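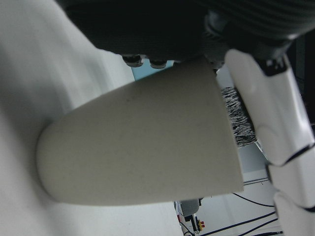 Reading time: 2 minutes

Chapter 2
Measuring an Audience: Player Counts and What They Record

A publisher that releases a game must decide, often within days, how well the release has gone. Sales figures arrive slowly and are seldom made public. Player counts are available at once, and for this reason they have become the common measure of a launch.

This chapter deals with two such counts. The peak count is the highest number of people playing at the same moment. The daily count is the number who play at any time in a given day. The two can move apart. When the studio Brulel released its puzzle game Clivholm, the peak fell by 40 percent in the first month -- yet the daily count fell by only 10 percent. Players had begun to spread their sessions across the day.

Leif Vestergaard, then an analyst at the publisher Sadaneo, argued that a peak should always be reported with the hour at which it occurred. His method is set out in Section 2.1 and applied to the racing game Skov, which was free to play for one weekend in August.

Students should review the definitions in Chapter 1 before they continue. Terms printed in bold are listed in the glossary.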